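Fórum do Clube de Robótica Flomley › Projetos dos alunos › Tarefa de arrumação com dois braços

Tópico: Pinça fecha antes de chegar à peça pequena

hanne_fogh
Boa tarde. Estamos a preparar a tarefa de arrumação para a mostra de setembro e temos um problema que não conseguimos isolar. Com peças grandes corre bem. Com as pequenas, a pinça chega ao lado, fecha e volta vazia. Em 50 tentativas de ontem, falhou 39. O programa é o mesmo da Snædís, sem alterações. Alguém já passou por isto?

tsunghan
39 em 50 não é azar, é calibração. Repetiram a calibração da câmara do pulso depois de mudarem as pontas dos dedos?

hanne_fogh
Não. As pontas novas foram montadas na semana passada e a calibração é anterior.

tsunghan
Então comecem por aí. As pontas novas são 5 mm mais compridas e o programa continua a contar com as antigas.

arnar_v
Discordo em parte. Se fosse só o comprimento, o erro seria em altura, e ela diz que a pinça fica ao lado. Eu olhava primeiro para a base. No ano passado, na equipa Juner, tínhamos um parafuso da base mal apertado e perdemos duas tardes a recalibrar a câmara sem necessidade.

tsunghan
O braço desce inclinado. Com inclinação, um erro de comprimento aparece também de lado. É geometria do segundo ano.

arnar_v
Aparece, mas pouco. Não chega para falhar a peça inteira.

snaedis.s
O programa é meu, por isso respondo ao que me toca. A abertura dos dedos está limitada na aproximação, para não bater no outro braço. Com peças pequenas sobra pouca margem e qualquer desvio conta. Podem subir o limite no ficheiro de parâmetros, mas nesse caso o segundo braço tem de esperar mais acima. Não mexam nas duas coisas ao mesmo tempo, senão ficam sem saber qual resolveu.

hanne_fogh
Obrigada aos três. Verifiquei a base e estava bem apertada. Vou recalibrar hoje com as pontas novas e deixar o limite como está. Se continuar a falhar, subo a abertura.

arnar_v
Está bem. Eu gravava também a câmara do pulso durante as tentativas – vê-se logo para que lado foge.

ragnheidur
Uma nota para todas as equipas, já que o assunto é a mostra: o regulamento pede 170 tentativas registadas por tarefa e as falhadas também contam. Não apaguem nada. Quem usa a bancada Arnow deve deixar os dois braços na posição de repouso antes de sair.

hanne_fogh
Recalibração feita às 18h. Ainda só fiz uma série curta e as falhas diminuíram, mas continuam a aparecer com a peça cor de laranja. O cone de gelado corre melhor. Amanhã faço a série completa com a gravação ligada, como o Arnar sugeriu, e ponho os números neste tópico.

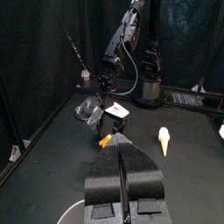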